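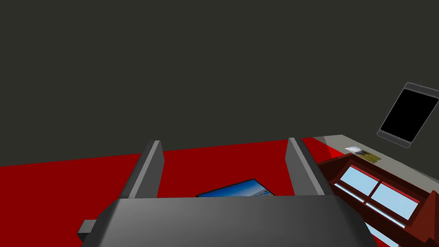
Our sorting room is getting an arm and I don't know what to tell my team

Hello all, first time asking, so forgive me if I go on a bit. I look after the returns and sorting room at a small firm in Caltcombe. We take in mixed boxes from house clearances - phones, tablets, old photographs, frames, all sorts - and my lot decide what each thing is and which shelf it goes to. There are seven of us and some have been at it a very long time.

In April the owners told us that a Nepia arm will be doing the picking up and putting down on one of the benches. They have been trying it out in the simulator first, and they sent us the pictures so we'd feel part of things, and that was kind of them. But the room has gone very quiet since. Two people have asked me outright if they should be looking for other work, and I didn't have a good answer. What changes, day to day, for the people on the bench? And what should I be asking for before it arrives?

Shahnaz Howlader

First answer

Oh, I do feel for you, Shahnaz! We went through the very same at Hirkcombe, and I was one of the people on the bench, so I can tell you how it felt from that side.

The first weeks were slower than before. We had 166 trays waiting at one point and everybody was cross, me included. The arm needed things laid out flat with a bit of room round them, so the job became more about setting out and less about reaching and lifting. My shoulder was glad of it. What I missed was the chatting, as you used to pass things across the table and ask each other what on earth they were, and that went when we were put at separate stations. Do ask for the stations to stay within talking distance. We got ours moved back in the end, but it took a lot of nagging.

The other thing is the odd items. Our firm kept a notebook of everything the arm fumbled, and the old hands wrote most of it. They know what slides about and what sticks to the table, and it did them good to be asked.
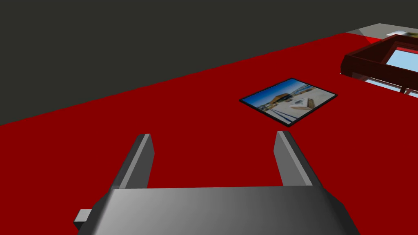
Teduvby Bench Notes, issue 20, page 7

I pasted that in from our old newsletter, where we ran a piece on flat things. A photograph card lying by itself on a table looks like the easiest job going, and the open fingers are wide enough apart, but there is hardly any edge to get hold of. Any of your team could slide a card to the edge of a table and lift it without thinking, and it's worth saying so to the owners when they plan the hours.

As for what to ask for: who gets trained to stop and restart it, whether the training is paid, and whether anyone's grade changes once they are minding a machine as well as sorting. Get it in writing - ours was all promises over a cup of tea, and the grades took ages to sort out.

Coralie Tautahi

Second answer

It'll be fine, they always need people. Ask for a long trial.

Third answer

Check your contracts for a notice period if duties change. Also ask who is called when it stops at night. The one at my place can run 365 days a year and for a while I was the one being phoned.

Comments

Thank you Coralie, I read yours out at tea break and it started a proper conversation. We've begun a notebook already. - Shahnaz H.

Same here with the separate stations, I hated it. Ours never got moved.

Does anyone know if the Nepia ones are noisy? Asking for our packing side.

Ours hums a bit, you stop hearing it. The bleeping when it wants something is worse.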